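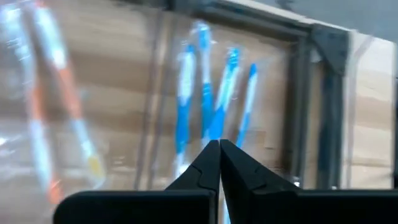 *Toothbrushes in clear wrapping next to a gripper at Pronuretti's training table.*

Pronuretti has begun teaching a pair of robot arms to sort packaged toothbrushes by color, using people at remote controls to show the arms each move. The work started in November at the company's shop in Laur.

An operator steers both arms through the whole job, from picking up a toothbrush to letting it go over a bin. The joint positions and the camera video are saved together. The company plans to record 800 runs before it trains the software, and had 444 on file as of Sunday.

Thin, shiny packaging is hard for a gripper to pick up cleanly, the company said, and packs that lie across one another are harder still. Operators are told to keep recording when a pick goes wrong and to show the arm how to try again.

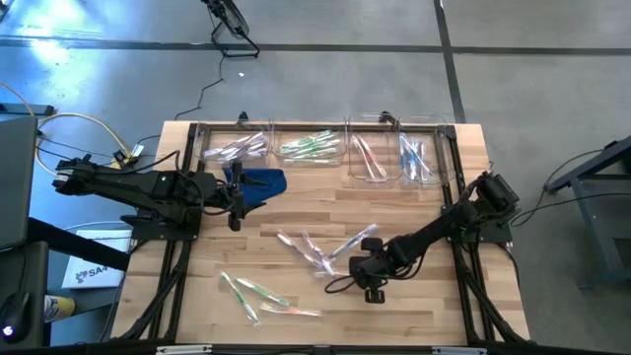
*The two-arm station, with bins along the top of the work area and packaged toothbrushes still on the tabletop.*

Each operator works a shift of 3 hours, with a break after every block of runs. New operators spend 2 days practicing before any of their runs are kept.

The control software comes from Drekolari, which also supplies the tool used to review the recordings. Runs with long pauses are trimmed or dropped.

Pronuretti has named the project Nuria. The first test without an operator is planned once the recordings are complete, and the company has not said which products it will try after toothbrushes.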